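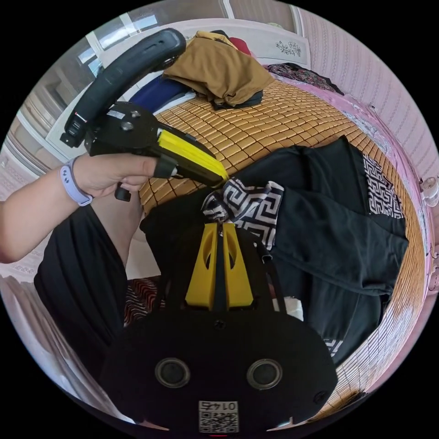
2026-08-25 – gripper notebook, cloth folding

Found it! The jaw dropout that has been eating our folding takes is a cable problem, and I'm so pleased I'm writing this up before lunch.

Background for whoever reads this later. Since we moved from towels to real clothes, the right unit has been losing its jaw width reading in the middle of a fold. The video keeps going, the pose keeps going, and the width just freezes at whatever it last was. So on playback the jaws look shut on the cloth while the log claims they are half open. Train Odo on that and it will happily let go of a shirt in midair, as we saw on the bench last week (spectacular, by the way, sleeve first).

Went through the last batch this morning. 83 takes, 18 with a frozen width. Every one of the 18 is the right unit. The left is clean all the way through, so I stopped suspecting the logger, which I had been blaming loudly and at length. Sorry, logger.

What I tried, in order:

Swapped the batteries between units. No change.

Reflashed the right unit with the Friesen build. No change, and it lost its zero, so I had to redo the jaw calibration. Note to self: write down the offsets BEFORE flashing.

Opened and closed the jaws on the bench, a few hundred squeezes, nothing in them. Not one freeze. This had me stumped for a good while.

Then I did the same thing with a doubled-up hem in the jaws and twisted my wrist the way you do when you turn a fold over. Froze on the second try! Did it again, froze again. It needs grip load and twist together. With the shell off you can see why: the sensor cable runs past the jaw pivot with no slack, and the load tugs the connector sideways just enough to lift a pin. The insulation has a shiny spot where it has been rubbing too. The left unit has a little loop of slack in the same place. Somebody built that one on a good day.

Fix for now: rerouted the cable behind the pivot, left a loop, put a dab of hot glue on the connector. Six long folds on thick cotton with as much twist as I could manage and the width tracked beautifully. I want many more than that before I call it done.

The part that bugs me is that the Akska checker passed all 18. It only looks for missing values, and a frozen number is a perfectly good number. Added a rule: if width is flat for 2 seconds while the jaws are loaded and the pose is moving, flag the take. Ran it over the old batch and it caught all of them, plus one good take where I was just holding very still. I can live with that.

To do:
Pull the 18 from the Odo training set and retrain
Order spare connectors from Pludemex, the latching kind
Check the older towel takes with the new rule
Redo the left connector anyway, loop or no loop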